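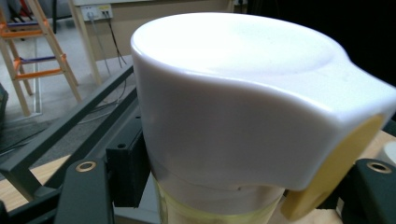 Refills and returns FAQ

3 min read

Search help topics Go Clear

How does the refill thing work?
Bring a clean container, fill it at the wall, weigh it, pay at the till. You pay for what goes in, not the container. Weigh it empty first and write the number on the lid or a bit of tape. If you forget, tell the till and we'll decant into one of ours.

Where are you?
Two shops. Gokdale is the main one, Murport is smaller and has no dry goods, only liquids. Both have parking out back. The Murport door sticks, push hard.

When can I come in?
Mornings are quiet, after school is not. Both shops close early on Wednesday for restocking, so last fills are at 2 p.m. that day. Turn up at ten to and you'll get served, turn up at five past and you won't. Sorry.

What containers can I bring?
Anything with a lid that closes. Glass, plastic, tin, old jam jars. Needs to be clean AND dry – water in the bottom spoils dish soap and turns laundry powder to cement. No food containers for cleaning products please, unless you label them before you leave. Markers are by the scale.

Is there a minimum?
Yes for liquids, 500 ml. The pumps don't measure well below that. No minimum on dry stuff, buy one spoon of cumin if you want.

What do you stock from Cullex?
Dish soap, laundry liquid, floor cleaner, hand soap. Unscented in everything, lemon in most. The lavender is gone and we don't know if it's comming back. Please stop asking the Saturday staff, they don't know either.

And Juška?
Shampoo and conditioner, both shops. Bars at Gokdale only. The bars are sold by the piece, so no weighing.

Can I mix a new fill with what's left in my bottle?
Same product, fine. Different product, no. Never mix anything with bleach, and we don't sell bleach, so if there's some left in your bottle rinse it well at home and bring a different one.

My pump top stopped working. Do you have spares?
Usually a box of them under the counter. Ask. Try running it in hot water first, most of the time it's dried soap in the tube.

How do deposits work on your bottles?
$2 each, back when you return it. Any shop, no reciept needed. Caps have to come back too – no cap, no deposit. Chipped glass we can't take.

Do you deliver?
Gokdale only, orders in by noon, 15 mile limit. We swap full for empty on the doorstep, so leave the empties out. September deliveries are running a day behind while the van is fixed.

Can I return a refill?
Unopened deposit bottles yes. Stuff you filled yourself, no, it can't go back in the tank. If it smells off or looks wrong bring it in and we'll check the batch.

Allergies?
Ingredient sheets are in the green folder at both tills. Nut bins are on the bottom row, with their own scoops. We can't promise no traces.

Question not here? Ask at the till or leave a message on the shop phone, we check it at closing.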